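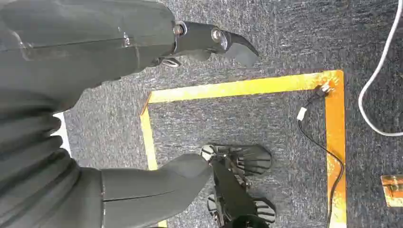
A reader writing from the Cundon help page asks whether the paperback and the eBook may share one ISBN. They may not; each format takes its own number, and the set-up form rejects a repeat.

4.2 Preparing the paperback file

1. Open Brunton and choose New Title, then Paperback.
2. Enter the trim size before the page count. The spine width is worked out from both.
3. Upload the inside pages as a single PDF.

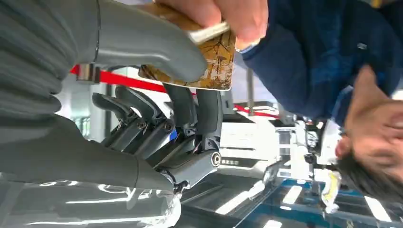
4. Wait for the page check to finish. Files over 494 pages are moved to the Dinley binding, which has a wider inner margin.

Caution: changing the trim size after step 4 clears the cover. 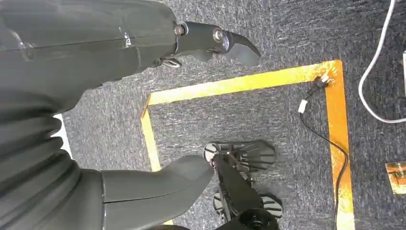

Okonkwo Books adds that its shops will not order a title marked non-returnable, so set Returns to Yes at this stage if shop sales matter.

5. Upload the cover -- back, spine and front as one sheet.
6. Order a proof copy. Error 511 means the delivery address is missing.
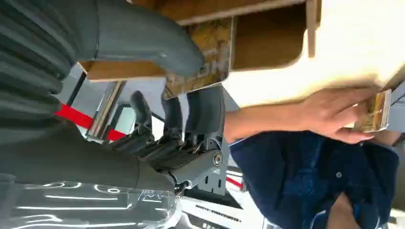

Check the proof against the PDF before releasing the title. Start with the spine text, which should sit centrally. Stand the copy upright on a shelf; a wooden one like that in the picture will do. If the text has drifted to one side, correct the page count and repeat step 5.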